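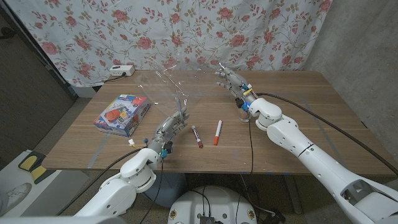
4.2 Loading an album into the Danach player

1. Switch the player on and wait until the display shows READY.
2. Press LIBRARY, then ADD. Choose the folder that holds the tracks. A folder may hold up to 200 tracks.
3. Check the track order. To move a track, hold its name and turn the dial.
4. Press SAVE. The display shows the album title when saving has finished.

Note: Live recordings may have short gaps between songs. Set JOIN to ON before step 4 to close them.

Caution: Do not switch the player off while SAVING is shown. If power is lost, wait 30 seconds and start again from step 1.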